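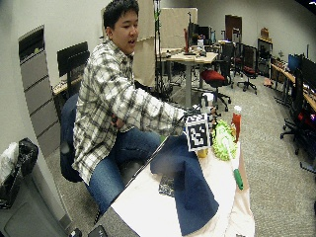 Brenov tabletop kit, one month in: worth keeping?

tern_and_gull
We've had the Brenov kit on trial since June and I have to decide whether we buy it. It comes as a fixed camera, a set of printed marker cards, a calibration program and a licence for the recording software. We use it for household tasks: folding cloth, picking up a duster, moving bottles, that sort of thing. One person sits at the table, sets the objects out and starts the next run.

Good points so far. Calibration takes 14 minutes from a cold start, and the square cards are stiff enough to stand upright at the back of the table. The software doesn't mind clutter. Ours is an ordinary office with desks and monitors all over the place and it has not once picked up something in the background as a marker.

Bad points. Dark cloth on a white table gives poor edges once it is folded over itself. The support desk answers, but slowly. Has anyone kept theirs past the trial?

mapletap
We kept ours. Two things on the cloth. Turn auto exposure off, and put the lamp lower and to the side. Ours was straight overhead and every fold vanished. After that I'd call the results fine, though never great on navy or black.

quarterinch
Sent ours back. We did 78 runs over a fortnight and lost 30 of them to the card being nudged. If someone has to reach past it to set things out, sooner or later a sleeve catches it. Brenov told us to fix it down, but the stand has no screw holes. For that price I expect screw holes.

mapletap
Thirty sounds very high. Did you have the drift warning switched on? It stops the run as soon as the card moves, so you lose a few seconds and carry on.

quarterinch
It was on. It warned us, we stopped, we recalibrated. That is a quarter of an hour each time, so I count it as lost.

tern_and_gull
You don't need the full calibration after a nudge. There is a short one under the Table menu that takes 2 minutes. It isn't in the printed guide, I only found it in the release notes.

quarterinch
Then that should be in the guide. I'd still have sent it back.

owl_on_a_post
Has anyone compared it with the Delley one? We were quoted less for Delley but the cards are extra.

mapletap
Used both. Delley has the better clamp and worse software. It exports to its own file type and you have to convert everything afterwards. If your people reset the table by hand all day, the Delley clamp is worth having – you can buy it on its own and it fits the Brenov card with a bit of packing.

tern_and_gull
Do you have the part name for the clamp?

mapletap
It's listed as the short edge clamp. Get the one with the rubber pads, the plain one slips on paper.

tern_and_gull
Thanks. I'll order one and ask Brenov for another month on the trial before I sign anything.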